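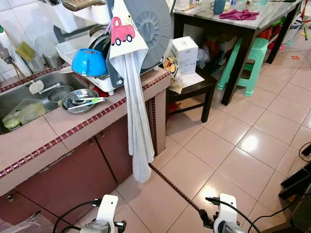 Brumik Launches a Weeknight Soup Base Line, and I Got to Write the Announcement

Home Shop Recipes Press Where to Buy

Search recipes and products…

4 min read

PRALTBRIDGE – I run the test kitchen at Brumik, and for once they've let me write the press release myself, so please forgive me if it runs on a bit. Starting in November, we're selling a line of jarred soup bases called Grevov. There are 14 of them, they're made here in Praltbridge, and I've eaten every single one more times than my family would like (my kids have started asking for toast).

A soup base, the way we make it, is the part of the soup that takes all the time. It's the onions cooked down low and slow, the garlic, the tomato paste fried until it goes brick red, the spices bloomed in oil. You spoon it into a pot, add water or broth, throw in whatever you've got in the fridge, and you're eating in 17 minutes. I timed that with the smoky white bean one on my own stove at home, with a regular burner and a carrot that had seen better days.

I've wanted to make these for years. My grandmother kept a jar of something like it at the back of her fridge, and she'd scoop out a spoonful for nearly everything – soup, rice, a pot of beans, the gravy on a pork chop. I never got the recipe out of her. The caramelized onion and caraway base is my best try at it, and I'm pretty happy with where it landed, although hers was saltier and I suspect there was bacon fat involved.

The one I'm most excited about is Lục, our green base. It's cilantro, scallion, lemongrass, ginger and a good amount of green chile, and it gave us a terrible time. Green things want to turn brown in a jar! We went through batch after batch that tasted great and looked like pond water. In the end we cooked the herbs for much less time and added the lime at the very end, and now it stays a nice mossy color. Put it in chicken broth with rice noodles and a handful of spinach. Or stir it into mayo and put it on a turkey sandwich, which I've been doing all month.

The rest of the line goes from mild to pretty spicy. The corn and sweet pepper one is for people feeding small children. The red chile and peanut one isn't.
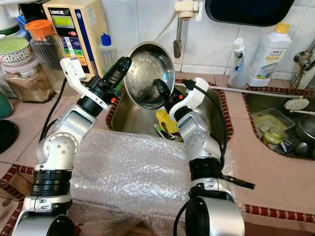 Do I have to use a whole jar at once?

You can use as little as you want. One jar makes two good-sized pots of soup, and an opened jar keeps in the fridge for up to 17 days if you use a clean spoon and put the lid back on tight.

We tested the line with home cooks before we settled on anything. We sent out 1,132 sample jars over the spring and summer, and 339 people wrote back with notes, some of them very long. I read them all. Several of you told me the mushroom base was too sweet, and you were right, so the honey came out and a little more thyme went in. A lot of you wanted less salt across the board so you could season your own pot, and we did that too. One person sent me four pages on leeks. I loved it, and the potato leek base is better for it.

A few things I've learned from cooking with these so much. Warm the base in the dry pot for a minute before you add any liquid, and let it sizzle a little. Taste before you salt. Beans straight from the can are fine, but rinse them first or the broth gets cloudy.

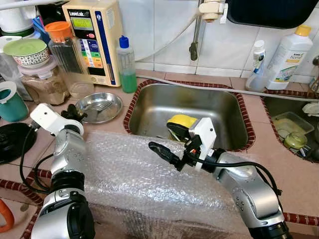
And if your soup tastes flat even after salting, try a splash of vinegar or a squeeze of lemon right before you serve it. I do this with every pot now, even the tomato ones.

Grevov bases will be on the shelf at the Brumik shop in Praltbridge and in our online store in November, sold by the jar or in a box of all 14. Grocery stores in the area will start with the caramelized onion, the white bean and Lục, with more flavors to follow once we see what sells. I'm rooting for the leek.

Food writers and shop buyers who would like samples can write to the press desk at Brumik. Please tell us how spicy you like things and whether you have any allergies. The red chile base has peanuts in it, and we'd like to pack your box accordingly. Recipe cards come with every sample box, including the turkey sandwich.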